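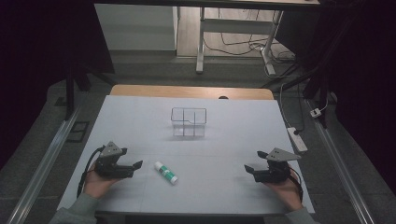

Moving a hand task to the Iverum cell at Sutlow: how we do it, bench by bench. Read it before your station gets switched, not after. First thing is picking the task. Pick dull. Small item into an organizer, that kind of job. Glue stick and a clear divided box is a good starter, light paper on the table so the parts stand out, one gripper per hand, jaws open before you begin. Keep the rest of the tabletop bare.

1. Write down how you do it now. Which hand goes first, where the part starts, where it ends up. Plain words. The person who works the station writes this, not the line lead.

2. Do it slow with the grippers. You'll hate it the first morning. Everybody grabs too hard. Short runs, 21 to a set, then put them down and walk around a bit. No more than 8 sets in a shift.

3. Change the start position between runs. Part lying on its side, turned, nearer, further. If it always starts in the same spot the cell only learns that spot.

4. Dropped it? Keep going, pick it up, mark the run. Don't delete. We lost a good part of September to people tidying up there bad runs.

5. Check cables before every set. Slack enough to reach the far side, nothing snagged on the rail.

6. Around 700 good runs, send to Zoltarska. They load it, we get the cell back Friday if the queue is short.

What changes for you. Hours stay the same, we got that in writing. The packing itself goes down, the checking goes up: refills, jams, odd parts, sign-off. More walking, less wrist. Some people like it, some miss having the one job. Pay grade for checkers is still being talked over, ask your lead and keep asking.

You can stop the cell any time. Red button, no form, no reason neeeded. Restart takes a code, 1677, then wait for the tone.

Labeling station is next. Sheet for swaps is on the door by the lockers.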